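Ticket 342
Subject: Dishes coming out of the machine with dried food and a white film
Site: Bradville, upper kitchen
Opened: 04/10/2025
Status: Closed
Handled by: Man-sik Pyo

Reported problem

The dishwasher in the upper kitchen finishes its cycle without an error, but part of the load is not clean. Two kinds of trouble are reported together. Bowls and plates come out with bits of food dried onto them, mostly on the underside of the bowls and in the middle of the plates. The flatware and the cups have a whitish film that wipes off with a wet thumb and is back after the next wash. The brass-colored flatware shows it worst. Users have been washing things again by hand, or running the load twice.

The machine is a Jasargate under-counter model with a built-in softener. It was installed in July. No service since then. Detergent is whatever tablets the kitchen buys, rinse aid is Skitent.

Questions sent to the kitchen

Which program do you use?
Is the salt light on?
Do you rinse or scrape before loading?
What does a normal batch look like on the table, before it goes in?

Reply from the kitchen

We use the short program, the one that takes 20 minutes. The salt light went off a while ago and hasn't come back. We scrape if there is a lot on the plate. People stack their own dishes on the small table in the corner and whoever is nearest the machine carries the stacks over.
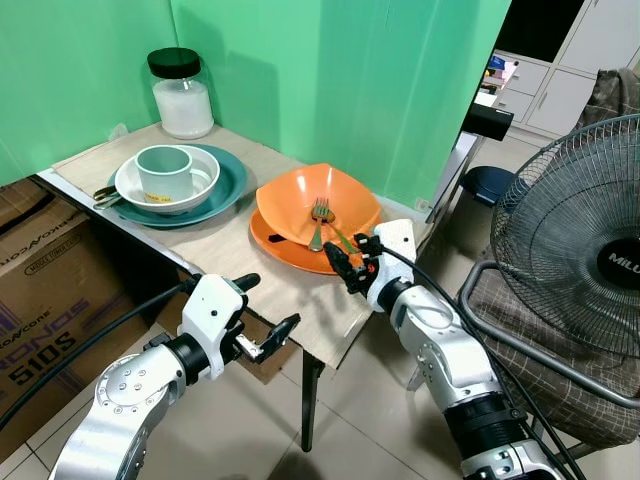

Stacking dishes this way is fine for carrying, but it matters what happens when they reach the rack. I asked if the stacks get taken apart before loading and the answer was "mostly." A stack like the one on the left has three things to separate, the mug from the bowl and the bowl from the teal plate, and then there is silverware with the handles sticking out from under the bowl, which is easy to miss. The orange set has a green stem or leaf lying in the bowl by the fork, and that should go in the bin before the bowl goes anywhere near the machine. A piece like that can end up in the filter or get thrown up onto a cup on the top rack.

First visit

Pulled the lower rack and took out the filter. It was partly blocked with a mat of greens, some rice and a piece of clear wrapper. Washed it under the tap with a soft brush and put it back. The filter had not been turned all the way to the stop, so there was a gap on one side and scraps could get past it. Showed two of the users how it locks. It needs a quarter turn and you should feel it catch.

Checked both spray arms. The upper one turned freely. The lower one turned, but several of the holes toward one end were plugged. Cleared them with a toothpick and flushed the arm from the other end. There was a seed in there I could hear but could not get out for a good while.

Door seal is good. Water was coming in at normal pressure. Drain hose has the loop it should have.

Ran the short program with a load from the kitchen. Bowls better, plates better, flatware still with the film. So the food problem and the film problem look like separate things, and I am treating them that way from here on.

Note on the short program: it is meant for glasses and lightly used plates. With dried-on food use the normal program, even if it means waiting. If the kitchen needs dishes faster than that, the answer is more dishes or an earlier load. I don't have a setting that fixes it.

Second visit

Film. Opened the salt compartment. The cap was on crooked and had been tightened that way. The thread was not damaged, just full of crust. When the cap leaks, salt water gets into the wash and dries on the dishes as a white film, and it can stain or pit metal if it goes on long enough. Users had also noticed a salty taste on a fork once, which fits, though they did not connect it with this and it wasn't in the first report.

Cleaned the thread and the rubber ring, seated the cap by hand, turned it backward until it dropped into the thread and then forward until tight. Ran a rinse with nothing in the machine to get the loose salt out.

I also asked what salt they use. The answer was that someone had topped it up out of a kitchen jar when the bag ran out. Please don't do this. The softener takes coarse dishwasher salt with nothing added. Fine table salt packs down into a lump and can carry anti-caking agents that leave a cloud on everything. And if the person filling it picks up the sugar jar by mistake, the compartment has to come out. Whatever jar is standing on the table, it stays on the table.

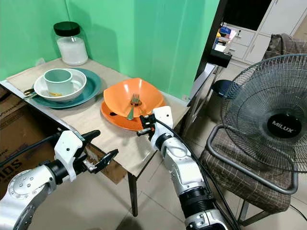
Took the old salt out as far as I could reach with a cup and a long spoon, then flushed it. It came out in clumps for the first part and as slush after that. Refilled with proper coarse salt from a new bag and wiped the rim before closing. The bag is now under the sink on the right, with the funnel inside it.

Water hardness had never been set. The machine was still on the factory value, which is too low for Bradville water. Raised it to 4 on the display. You hold the program button and the start button together until the number blinks, then step it up. It will use more salt from now on and the salt light will come on more often than people here are used to. When it does, fill it that same day.

Rinse aid dial was at the highest step. Somebody probably turned it up to fight the film. Too much rinse aid leaves its own streaks, bluish ones, so I brought it down to the middle. The bottle of Skitent is fine to keep using.

Loading, as asked for by the kitchen

They wanted something short to tape inside the cabinet door. I wrote it out like this:

Take every stack apart before loading. One item per slot.
Scrape into the bin. Stems, skins, bones and paper out.
Look under the bowl for forks and spoons.
Bowls face down or tilted, never lying flat inside one another.
Mugs and cups on the top rack, open side down.
Flatware loose in the basket, mixed, so that spoons don't nest.
Turn both spray arms by hand before you close the door.
Check the filter at the end of the day.

The square bowls from Guzmán need one extra remark. Their sides flare out, so two in a row in the lower rack will lean on each other and the water can't get between them. Leave a slot free. They also hold a puddle in the foot if they are set too steep, and when the door is opened early that puddle runs down on the plates. Put them at the side of the rack and it is less of a problem.

The kitchen asked if the plates with dark specks are ruined. I can't tell from looking. Soak one in warm water with a little dish soap, rub with a soft cloth, and if the specks move it's food. If they stay, try baking soda paste. If they still stay, it is probably metal marking from other pans or flatware, and that does no harm.

Test after the second visit

I wanted to check the film without a full load in the way, on one cup and a piece or two. Ran the normal program and let everything dry with the door open a hand's width. After that, look at the pieces on a plain surface with the light coming from the side. A film you can't see from straight above will show up quickly when you bring your eye down low.

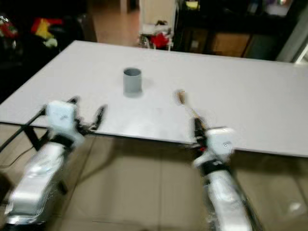

Results. Gray cup: no film on the outside, slight ring inside near the bottom that came off with a cloth. Could be old. Brass-colored spoon: clean in the bowl, a dull area on the handle where it had been touching the basket. Washed the spoon a second time in another position and the dull area did not come back.

Wooden items should not be in there at all – I found a stirrer in the flatware basket. Wood swells, splits, and sheds into the filter. Wash by hand, dry standing up.

One more thing on the brass-colored pieces. Check the box or ask the supplier if they are rated for the machine. Guzmán says theirs are, on a normal program, without lemon tablets. Some coatings wear through if they rub against steel for a long time, so if you have room, give them a basket section to themselves. I know this goes against the line about mixing on the list. Mixing is for the shapes, so alternate spoons with forks within the same section. 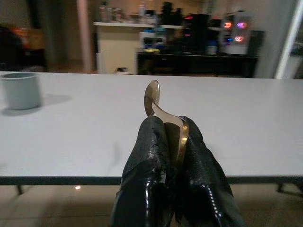
Reply from the kitchen, one week later

Film is gone from the cups and the new glasses. Flatware looks good, a couple of old spoons are still dull at the handle and we think those were already worn. We had one bad load when the filter went in loose again. It has been fine after that. The salt light came on yesterday and we filled it. It took more than we expected – is that normal?

Answer

Yes, for the first fill after a flush. The compartment has water in it and the salt takes the place of it, so some water will spill over into the tub while you pour. Stop when the salt reaches the neck. Wipe the thread, close the cap, and run a program right away so the spilled brine doesn't sit on the steel.

For the dull spoons, half a cup of vinegar in 300 ml of warm water, a few minutes, then rinse. Don't do this with the brass-colored ones. Use plain dish soap on those and dry them by hand.

Parts used: none
Left on site: one bag coarse salt, one filter brush, loading list
Open points: stirrer policy, kitchen to decide where hand-wash items go. Seed may still be in the lower spray arm. If it starts rattling again, reopen this ticket and I will bring a new arm.

Closed by Man-sik Pyo.

Related tickets
Upper kitchen, dishwasher door does not stay half open
Salt light stays on after filling
Brown spots on knives, Jasargate machines
Skitent rinse aid leaking from the dispenser flap
Bradville, lower kitchen: drain smells after the weekend
Replacing the flatware basket with the divided type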